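How to wash a black bucket hat without wrecking it

Quick one, posted 20 December 2020. Been meaning to write this up since October. Applies to cotton, canvas, most poly blends. Not wool, not straw, not anything waxed.

What you need
Sink or a big bowl
Cool water
Detergent for darks (I use the Firkwood one, any will do)
Soft toothbrush
2 old towels
Something round to dry it on

Before you start

Read the label. If the label's gone, check the brim. Pinch it hard. Bends and comes back, fine. Feels like cardboard, it might be, and cardboard does not like water. Spot clean only.

Lint roller first, all over, inside too. Then dye test. Damp white cloth, rub a hidden bit of the seam. A little gray is ok. Cloth goes properly black, wash it alone, cold, and keep it short. 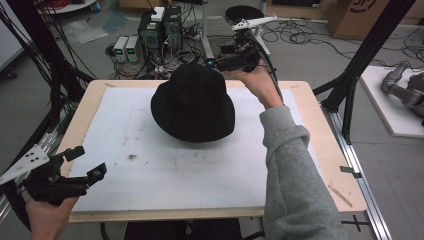 Black bucket hat, crown up, brim down.

Step 1. Sweatband

Always the worst part. Small drop of detergent on the toothbrush, little circles, all the way round. Leave it 3 minutes. Do not use dish soap with bleach in it, ask me how I know.

Step 2. Soak

Cool water, capful of detergent, swish it before the hat goes in. Push the hat under, let it sit. Ten minutes for dark colors, no more. Water will look gross. Change it if it's realy bad.

Step 3. Rinse

Cold tap, keep going till there are no suds. Soap left in the brim dries as white tide marks and on black you'll see every one. Rinse again anyway. Add a splash of white vinegar to the last one if your water is hard.

Step 4. Get the water out

No wringing. Lay it on a towel, roll up, press. Second towel, same again. If you twist the crown the seams pucker and you'll be steaming it for an hour.

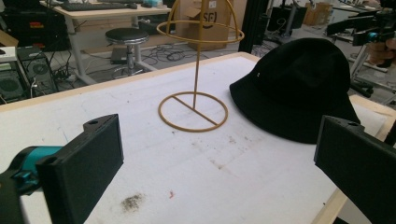

Step 5. Dry

Air only. Dryer shrinks the sweatband and then it's a kids hat. Wire stand is good, air gets inside. Upturned bowl with a towel on it also works. Keep it off the radiator and out of direct sun, black goes brown faster than you'd think.

Smooth the brim with your fingers while its damp. Pull the top stitching flat, work round, turn the hat as you go.
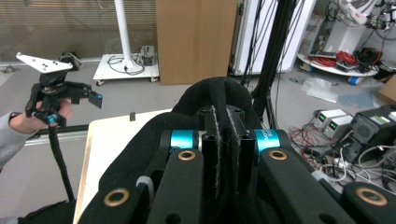

Leave overnight. Brim takes longest. Don't wear it half dry, it'll set to whatever your head was doing.

Step 6. Shape

Too floppy? Spray starch, underside of the brim only, light coat, warm iron through a thin cloth. Too stiff, just wear it.

Creases in the crown: kettle steam, hat held well back from the spout, hand inside pushing out. Watch your fingers.
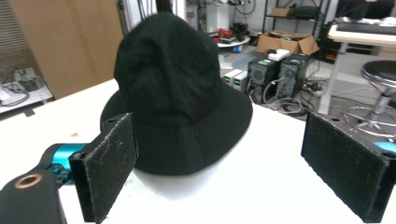
For storage, crown up on a shelf or on a stand, nothing piled on top. Stuff the crown with tissue if it's going away for the winter. Skip newspaper, ink comes off.

How often? Couple times a summer is plenty. Wipe the sweatband in between.

Faded already? Black fabric dye works on cotton, not so much on polyester. Seperate post on that coming.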